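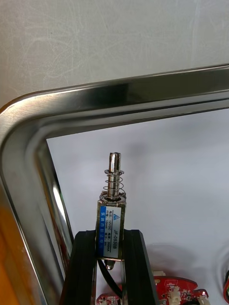 A JF-0530B solenoid in the grip. Opinion, February 11, 2022.

The sorting rules at Wostmont run to 56 pages. I've read them all, and I can tell you how to phrase an incident report, which color of ink to use, and who signs when the first signer is at lunch. Page 23 says a part should be gripped "appropriately." That's the whole entry.
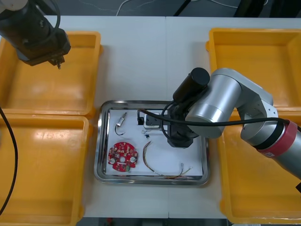 I don't mind long rules. I mind rules written far away from the table. Sandro Lo Presti, who drafted the older set at Fadholm, got by on 2 pages, and most of them were about cables: which ones may hang, which get tied down, and who checks them in the morning.
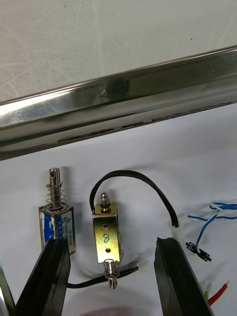
Labels deserve a page of their own. A maker's label is fine until you need to tell one part from its twin, and then people reach for a marker. One solenoid has an 8 on its front in black ink, and I trust that 8 more than the entire Wostmont appendix. So write it down: every part gets a number, by hand if need be, and the number goes in the log. I'd vote for that tomorrow, if Wostmont let anyone vote.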